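Filed under: Short Fiction, Household

The listing said the sofa had been "gently lived with," and my sister, who believes listings, had already paid the deposit. It was a Larkis, she told me, as if I ought to know. I looked it up. A new Larkis cost 1393 dollars. Hers was 749, pickup only, from a third-floor apartment over the Sydorenko bakery, Sunday before noon.

"What's wrong with it?" I said.

"Nothing's wrong with it. They're moving to Ondholm."

People moving to Ondholm take their sofas with them. I have known people to take their doormats. I said so, and she handed me a pair of work gloves.

We got it down the stairs with the help of two boys from the bakery, who wanted 20 dollars and got it. The seller stood on the landing and told us to mind the corners. She had a nice coat on. She didn't look like a person who was sad to lose a sofa, and she didn't come down to the street to see it off.

By three it was against my sister's wall, the one she had been meaning to paint since she moved in. The wall still had its scuffs. She said the gray would draw the eye away from them. I said gray had never drawn an eye anywhere.
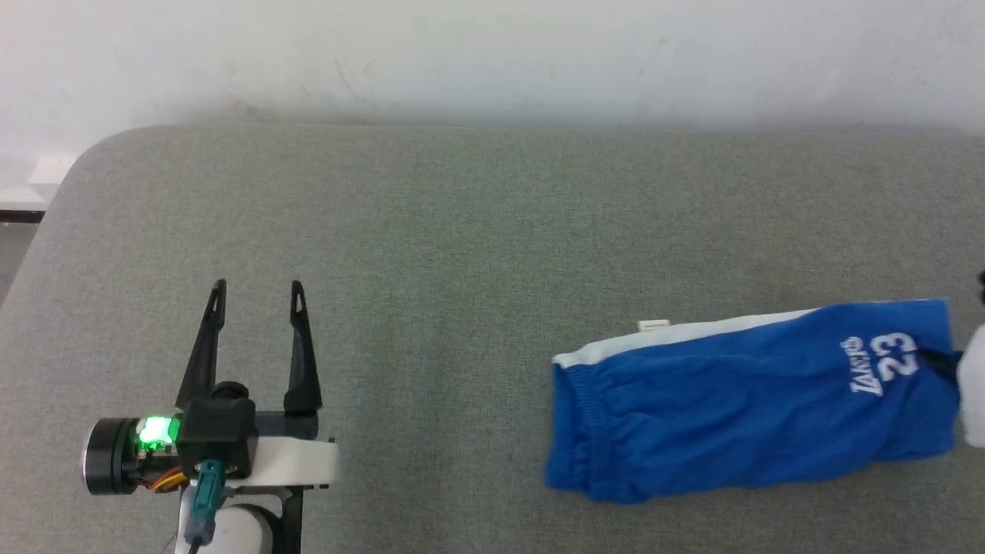 She ran her hand along the back where it curved around at the corner and sloped off. Heathered, she called it. She had picked that up from the listing too.

"Sit," she said.

"I'm fine standing."

"You carried it all this way and you won't sit on it?"

I pressed the padding with one finger. It came back up. I put my nose to the fabric, which she did not appreciate, and smelled bread, but everything out of that building would smell of bread. I got down on the rug and looked under it with my phone light. There was a tag stapled to the lining, with the word Bruvham on it and the number 17.

"Bruvham," I said. "You said it was a Larkis."

"Maybe Bruvham is the color."

"Maybe Bruvham is the people who made it."

She lay down across the whole length of it with her shoes on and shut her eyes. I told her she could still call the woman. I told her a name was a name and you paid for it, and that 749 was a good price for a Larkis and a terrible one for a Bruvham, whatever that was. She said I had been like this about the car, and about the dentist, and about her husband.

"I was right about your husband," I said.

"You were wrong about the dentist."

I had been wrong about the dentist. I went to the kitchen and ran the tap until it was cold and drank a glass of water there, looking at the back of her building. When I came back she was asleep, or doing a good job of it, with one arm hanging to the floor. She hadn't slept in the daytime since the spring.

I took her shoes off and put them by the door. Then I sat down on the end, by her feet, only because the rug was hard on my knees. It was all right. It was a little low. I got my phone out and typed in Bruvham, and then sofa, and then complaints.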